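Rev. C, 10/03/2020. Maintained by Paula Bucur.

## 4.3 Recording demonstrations in the simulated kitchen

Work through section 4.2 before starting. The Stekix server must be running and the arm must be in its home pose.

1. Load the scene `kitchen_marble` and set the task to `cup_pick`.
2. Press **Reset**. Object positions on the worktop are redrawn on each reset.
3. Enter your operator name in the session box.
4. Press **Record**, then guide the arm with the hand controller. Keep speed at or below 70 per cent.
5. Bring the gripper over the cup with the fingers pointing down. Lower them into the rim before closing.
6. Lift, hold for two seconds and press **Stop**.
7. Mark the episode *keep* or *discard*.

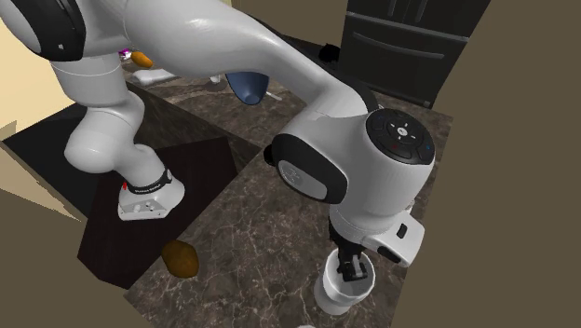

*Figure 4-2. Step 5: gripper fingers lowered into the rim of the white cup.*

**Note:** A full set for this task is 85 kept episodes per operator. Discarded episodes stay on disk but are left out of the export.

**Caution:** Do not change the scene file part way through a set. The Parsons export tool rejects sets with mixed scene versions (error 47).

Report faults in the object reset to Jad Semaan, quoting the episode number.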